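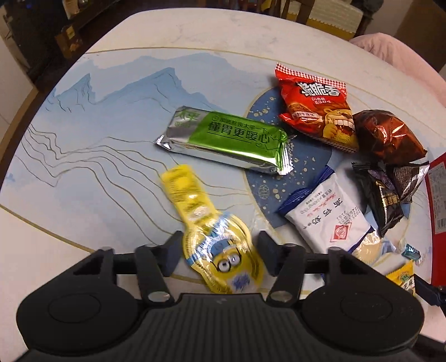 Acta de la reunión del grupo de buenas prácticas de manipulación

Fecha: 7 de mayo de 2018
Preside: Eugénie Texier
Entidades representadas: Braser, Podard, Ishida y Trarkham

1. Acta anterior
Se aprueba sin cambios.

2. Norma de agarre para envases pequeños
Podard presenta el borrador 23 y la sala lo recibe con ganas (¡por fin una versión que cabe en dos páginas!). Se acuerda lo siguiente:
– Los envoltorios con cierre dentado se toman por el cuerpo, con las dos yemas enfrentadas, y nunca por el borde.
– La pinza llega abierta al objeto y se cierra sin tirones.
– El envase se suelta dentro de la caja, no desde lo alto.
– El texto impreso no se tapa más de lo necesario. Braser pide que este punto quede como recomendación y así se recoge.
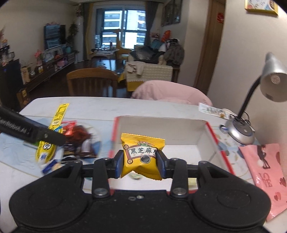
Punto 2: envase amarillo sujeto entre las dos yemas, con la caja abierta detrás.

3. Mesas de trabajo
Ishida propone admitir mesas domésticas con dibujo y objetos mezclados. Gran entusiasmo, porque una norma que solo vale sobre fondo liso se queda corta enseguida. Se aprueba por unanimidad. Queda pendiente qué hacer con los envoltorios brillantes; Trarkham trae muchas notas sobre reflejos y se ofrece a redactar un anexo.

4. Registro de sesiones
Trarkham informa de 1022 agarres revisados, 630 de ellos con la hoja nueva. El objetivo sigue en 3000 antes de septiembre y todos lo ven alcanzable. Se felicita al equipo de revisión, que ha dejado las hojas clarísimas. En adelante, cada fallo se anota con el tipo de envase y el punto de contacto, también cuando se repita el intento.

5. Seguridad
Manos fuera del recorrido mientras la pinza se cierra. Los cables sobre la mesa se recogen antes de empezar. Eugénie Texier añadirá ambos puntos a la primera página del borrador.

6. Ruegos y preguntas
Podard pregunta si la norma cubrirá las bolsas blandas grandes. Se trata en la próxima reunión, con muestras sobre la mesa.

Tareas: anexo de reflejos (Trarkham), borrador corregido (Texier), muestras de bolsas (Podard).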